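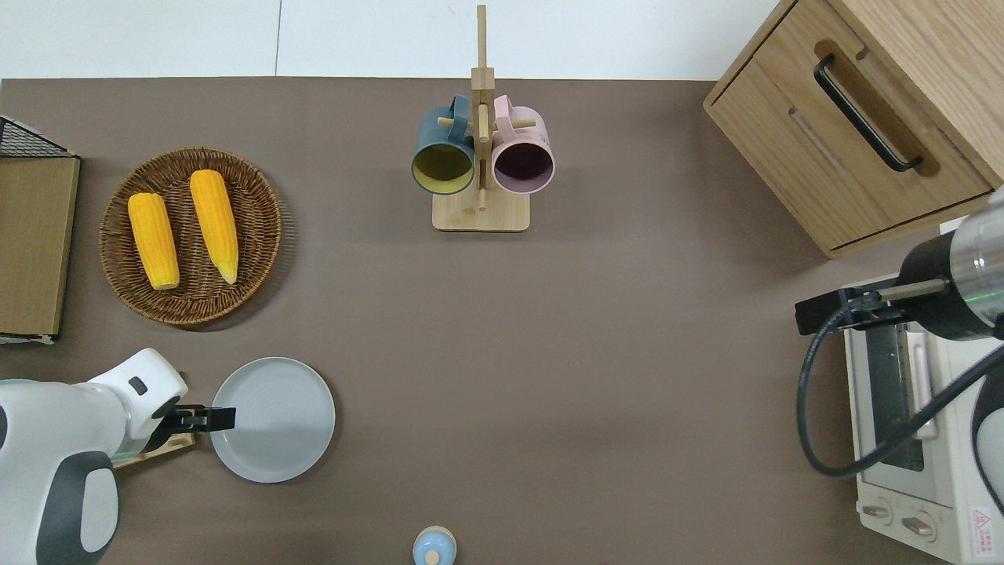 *Two mugs, each with its own peg. Corn, unburdened by responsibility.*

## The Counter, Reconsidered

There comes a point in adult life when you own a mug tree. Mine arrived in April, and I have been defending it ever since.

The case against it is simple: a shelf holds more. Then again, a shelf lets you keep the souvenir mug from Irbridge, and the tree makes you choose.

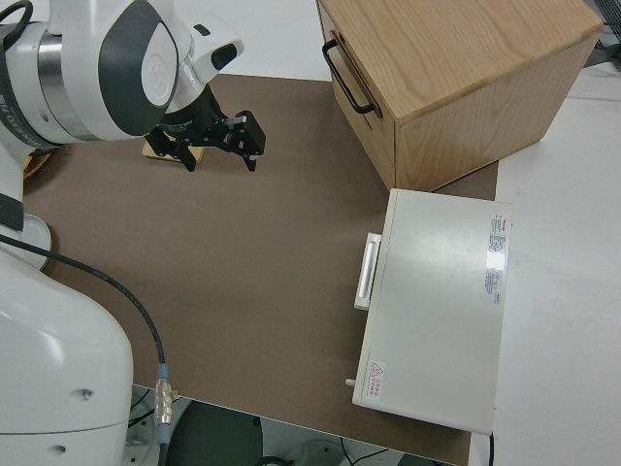
Small wooden boards are harder to defend. They multiply. I own 5 and slice bread on one.

Plates are where households fall out. My sister stacks hers. I stand mine up, like library books, and take them down about as often.
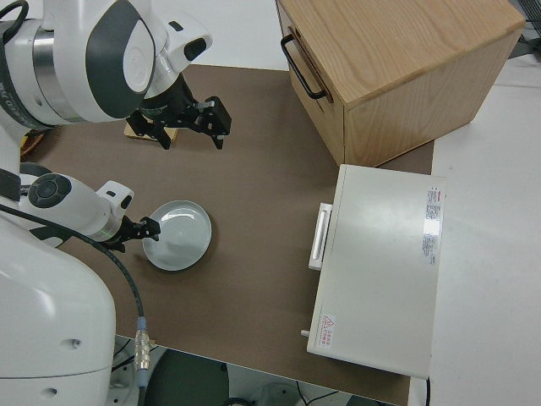 **Shirley Lachance**
*Home columnist*

Diane Desjardins, who lives upstairs from me, puts corn in a wicker basket and calls it decorating. I laughed until I tried it. Now I can't bring myself to cook the stuff.

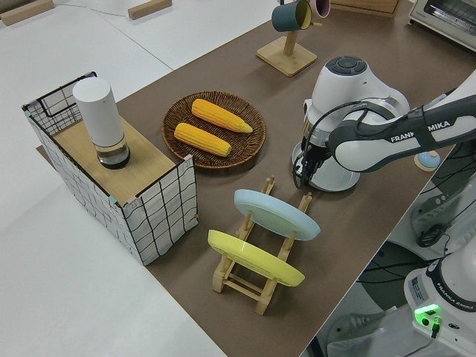 She also favors a slatted rack for the plates, in pale wood, and a board across the top of any open box. Instant shelf, she says. I went home and did it to the box of takeout menus, which I can no longer reach.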